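Why do we make the bed?

You climb out of bed in the morning and the covers are in a heap. By tonight you will be back in them. So why do so many people pull everything straight again?

Part of the answer is what a bed does for you. You spend a long time in it every night, and during that time your body gives off warmth and a little moisture. You also lose tiny flakes of skin, too small to notice. Some of this ends up in the sheets. That is normal, and it is why sheets and pillowcases are washed often.

Beds are built up in layers, and each layer has its own job. The mattress is at the bottom. It holds you up and gives a little where your shoulders and hips press down. Next comes a bottom sheet, which keeps the mattress clean. On top go the covers that keep you warm.
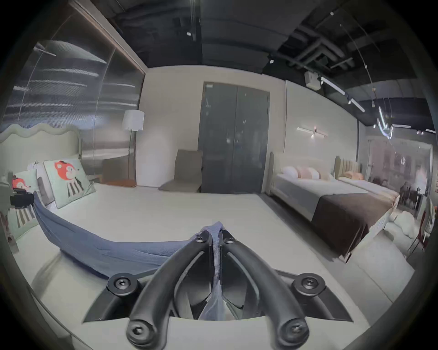 Blankets do not make heat. Your body does that, and the blanket slows the heat down as it tries to get away. The threads hold lots of small pockets of air, and air that cannot move about is good at keeping warmth in. Two thin blankets can be as warm as one thick one, as there is a layer of air between them as well. When the room is warm enough, a blanket can be folded and laid across the bed, like the blue one on this white bed, and pulled up later if the night turns cold.

Pillows hold your head level with your back. Cushions are mostly for leaning on while you read, or for looking at. They usually come off before you go to sleep. A headboard stops pillows slipping down behind the bed, and a padded one is softer to sit against.

How to make a bed

Start by folding the covers back to the foot of the bed. Leave them like that for 30 minutes while you wash and have breakfast, so the sheet can air. Open a window if the weather is dry.

Smooth the bottom sheet with the flat of your hand, working from the middle out to the sides. Tuck in any loose corners. Shake each pillow by its short end and put it back.

Pull the covers up. Walk round the bed and check that they hang down by the same amount on both sides. A big bed is easier with two people, one on each side.

To fold a blanket, bring two corners over to meet the other two and flatten the fold. Do it again if you want a narrower strip. Lay it across the bed and put the cushions on last.

Words to know

Mattress – the thick, soft part of a bed that you lie on.
Headboard – the upright panel at the top end of a bed.
Airing – letting fresh air reach cloth so that it dries.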